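Reading > Short Fiction > Technical Lives
Stories | Essays | Authors | Archive | Submit

The Burker Method
17/05/2023
By Madalena Mota

The Clodwood Institute for Household Machines wishes to report on the matter of the second shelf.

In September of the previous year, the Institute approved a study proposed by Dr. Gladys Cáceres under the title "Placement by Regret." The proposal ran to two pages. It stated that an arm trained only on correct placements learns where an object belongs and learns very little about how far it is from belonging there. Dr. Cáceres asked for permission to record errors on purpose. A person would guide the arm to set a shoe down badly, wait, and then guide it through the repair.

Permission was granted for 600 recordings. Mr. Keegan Penner was assigned as operator. The policy trained on these recordings was named Burker, after the street on which Mr. Penner had grown up, and the name was entered in the register without discussion.

The Institute's earlier policy, Ronent, served as the baseline. Ronent had been trained on the same number of recordings, all of them clean. Each policy was to be given 100 trials at the rack, with the starting positions drawn by lot and sealed in an envelope held by Mr. Wayne Gosselin of the Office of Records.

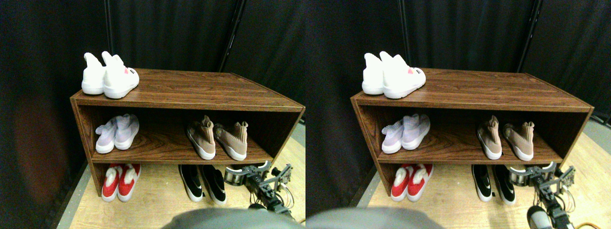 Ronent completed 51 of its trials. When it failed, it failed quickly and withdrew to its resting position, as it had been taught. Burker completed more, and the figure appears in the annex. The Institute was satisfied with the figure. It was less prepared for the time taken.

Burker was slow. Having set a pair down within tolerance, it would sometimes return, close its fingers on one heel, and turn the shoe by a degree or less. The scoring sheet had no column for this. Mr. Gosselin added one by hand and headed it "Second Thoughts."

Ms. Mélanie MacDonald, reviewing for the Institute, asked whether the behavior was a fault in the method. Dr. Cáceres replied in writing that it was present in the recordings. She had gone back through them in the evenings. In the later sessions, after each repair was complete and the trial could have been closed, Mr. Penner had kept his hands on the controls and straightened the shoe again.

Mr. Penner was invited to comment. He stated that he had not been aware of it. He then asked that the minutes be paused, and they were. When they resumed, he stated that his mother had kept a rack by the door, and that he had been the last to leave the house.

The review recommended that the affected recordings be trimmed and the policy trained again. Dr. Cáceres complied. The trimmed version was faster and scored the same within the margin allowed, and it was adopted as the standard release.

The original was to be erased at the close of the quarter. The Office of Records confirms that the order was received. Mr. Gosselin has asked for the form to be sent again, as the first copy was not signed in the correct place.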